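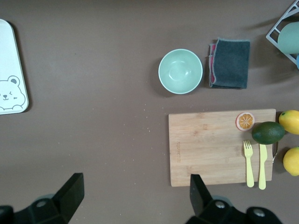
Barkbridge hall opens its kitchen table to breakfast beginners

BARKBRIDGE, 2018-10-27. A breakfast course for people who have never cooked much for themselves has filled all 40 places at the Barkbridge community hall, organizers said.

The course began in September and covers setting a table, making toast and eggs, washing up and putting things away. Each group meets for 5 sessions.

"We practice the layout first, with play food and plastic forks," said Maxine Lowther, who runs the course. "People find out where the board should go and where the towel should go before there is a hot pan next to them."
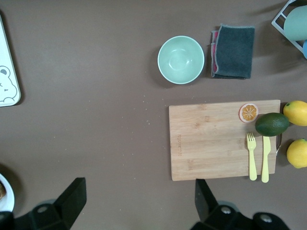 Green bowl, folded towels and dish rack on the practice table.

Wilson Quispe signed up after moving into his first apartment. He said the washing up was the part he had put off learning.

The hall spent $237 on dishes, towels and racks. Lowther said almost 6 more groups' worth of people have asked about a second round, and dates will be posted at the hall.

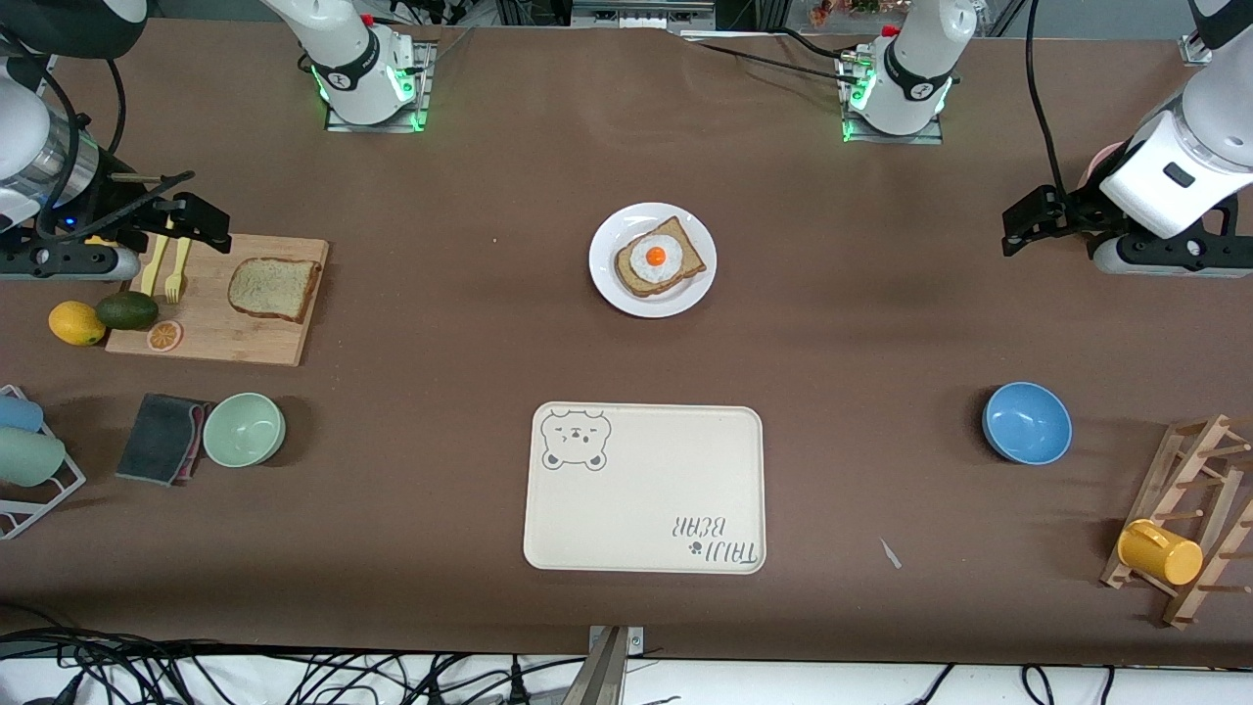

What should people bring to the first session?
An apron and a clean dish towel. Plates, bowls and cutting boards are kept at the hall, and there is no charge for using them.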